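Reece Crabtree mended his first phone at the kitchen table, with a hairdryer and a guitar pick. The phone was his sister's and it never worked again. He bought her another one out of his wages from the bakery and kept the broken one to practise on.

He now runs Fukura, a repair shop between a dry cleaner's and a Vietnamese café called Đoàn, where he eats lunch most days. The shop has one counter, a workroom behind it and a shelf of phones waiting to be collected. He opened it three years ago.

"People come in and apologise," he says. "They say sorry, I know it's old. It's often a four-year-old phone with a tired battery. I tell them it's fine, sit down, what's it doing?"

Batteries are most of the work. Last year he did 1,069 repairs, and 678 of those were battery changes. Screens came next, then charging ports, which he says are usually full of pocket fluff and which he cleans out for nothing.

He is less cheerful about back glass. On many phones it is glued down hard, and customers are surprised at what it costs to replace.

"They think the back must be the cheap side. Sometimes it's more hours than the front. I'd say to anyone, if it's cracked but not coming away, put a case on it and leave it alone."

He will not touch a phone that has been in the sea. Fresh water he will look at, but he makes no promises and asks for the phone to be brought in switched off. Rice, he says, does nothing except get into the holes.

I asked whether he tells people to give up and buy new. He does, a few times a week, mostly when the maker has stopped sending security updates and the owner does their banking on it. He copies their photos across for them and takes the old phone for parts if they want rid of it.

"I had a man with no backup at all. Eleven years of pictures of his dogs. I stayed late for that one."

Parts come from a wholesaler called Tulerex, and he checks each battery before it goes in. He keeps his job records on Finimus, a booking program he dislikes but has paid for until November. 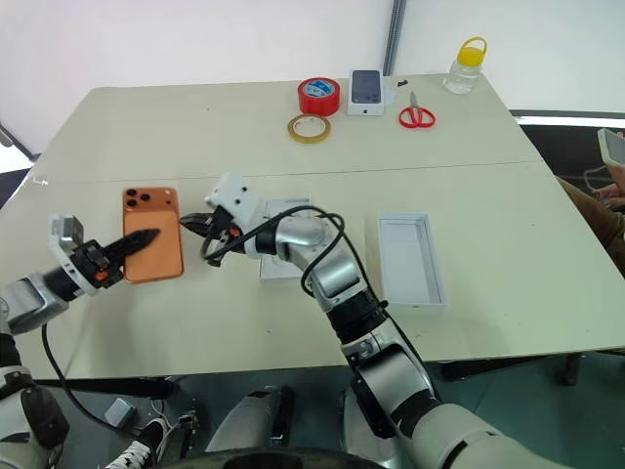
An orange phone, face down on the worktop.

The shop is shut on Sunday. Crabtree tried opening for the afternoon in his first winter and sold one charging cable.

He would like to take on a trainee, but the workroom is narrow and he has not found anyone who wants to start at eight. His sister has offered to do the front counter. He is thinking about it.

"She still brings up that phone," he says.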